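The Coat, Part One (and Most of Part Two)

17/10/2023

I have been promising myself a winter coat for the better part of eleven years. I know it's that long because the one I wear now came from a closing-down sale the same month we moved into this house, and it was already a compromise then. The sleeves are too short. The lining went at the armholes and I fixed it with thread that was nearly the right color, and then the lining went again just beside where I'd fixed it, as linings do.

So this spring I signed up for the evening tailoring class that Encarnación Miranda teaches over the hardware store, and told everyone I knew that I was making a coat, so that I'd be too embarrassed to stop. I've made curtains. I've made a great many pillow covers and one skirt that I wore twice. A coat is a different animal, and I'd like to set down how it's been going while I still remember the order things happened in.

First, the cloth. I had it in my head that I wanted something dark green and heavy, the sort of coat my aunt used to wear to the bus stop, and I went to Zunitz with a swatch of that color cut out of a magazine. (Zunitz is the fabric store on Collado Street, two doors up from the bakery, with the long table down the middle and no prices on anything.) Eusebio Herrero has run the counter there for as long as I've been going in. He looked at my magazine scrap, put it down, and went and got a bolt I hadn't even seen, a brown wool with a curly, nubbly surface like the back of a sheep.

He called it a ratine, and when I got home I found out that the word can mean two or three different things depending on who's selling it. Some people use it for a bumpy yarn and anything woven from it. Others mean a woolen coating that's been rubbed on the surface until the nap curls up into little tufts. Mine is the second kind. It's thick and springy and so soft that I stood there petting it while two other customers waited behind me. I'm sorry to whoever they were!

I did not go home with green. I went home with four yards of brown Ratine (he wrote it on the receipt with a capital R, like a person's name, and I've written it that way in my notebook ever since) and a bill I'm going to keep to myself, except to say that I moved my haircut back a month. 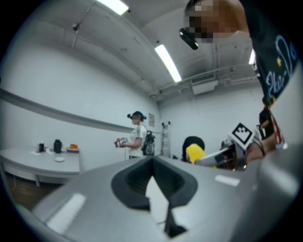

Then came the pattern, and here I lost most of the summer. The one I chose is an old Cusetti, number 212, from a box of them that my neighbor's sister was giving away. It's a straight coat with a big notched collar, set-in sleeves and pockets hidden in the side seams. The envelope was soft as a handkerchief and the tissue inside had been cut by somebody a good deal narrower in the shoulders than I am. I traced every piece onto brown paper, added what I needed, and sewed a trial version out of an old bedsheet with bunches of blue flowers on it.

The trial version was awful. I'll spare you most of it, but when I lifted my arms the whole coat went up with them like a window shade. Encarnación had me stand still while she cut the sleeve right off at the shoulder with her good shears, pinned it back on an inch higher, and told me to reach for a shelf. The body of the coat stayed where it was. I had always thought that if you wanted to move your arms more you needed a bigger, looser armhole, and it's the other way around, a smaller, higher one lets you move. I went home and looked at every jacket in the closet.

I made a second trial version after that, from the rest of the flowered sheets. My husband asked whether there would be any bedding left by winter. I said we'd see.

Cutting the real cloth took me two evenings and a Sunday-best kind of nerve. Anything with a nap has to be cut with all the pieces facing the same direction, so that it brushes downward from neck to hem everywhere, and if you turn one piece upside down to save a few inches it'll look like a different shade once it's sewn. I chalked arrows on the wrong side of everything. I had arrows on pieces that didn't need arrows. Then I found that the wool is too thick to cut folded, so each piece has to be cut singly and then flipped over for its partner, and I came within a hair of cutting two left fronts. Two left fronts! I put the shears down and made some toast.

The sewing itself has been the nicest part. My machine hums along on the wool as long as I lengthen the stitch and don't rush it, and seams that wobble a little simply vanish into the fluff. The pressing is slower. You can't just set an iron down on this stuff or you'll flatten all those pretty curls, so I lay a spare scrap of the same wool face up on the board, put the seam face down on top, and steam it from the back without leaning – then I hold it under a block of wood until it cools. It does make the kitchen smell like a wet dog. I've gotten fond of it.

The collar is where I am now. It's meant to be pad-stitched by hand, which means hundreds of tiny slanting stitches through the canvas and just barely into the wool, with the collar curved over your fingers while you work so that it learns to roll. I counted one side out of pure stubbornness and got to 620, and that was the under collar only. I do a bit each night with the radio on. You can already feel the difference between the finished half and the floppy half, and I keep making people feel it.

Still to go: the sleeves, the lining (a rust-colored twill, and I'm very pleased with it), the hem, and five buttons I haven't found yet. I'd like horn, or something that looks like horn, and big ones. If anyone reading has a button tin they're tired of, please write to me. I'm aiming to wear the coat to my cousin's in November, and if it has to be held shut with a kilt pin, then I'll be wearing a kilt pin.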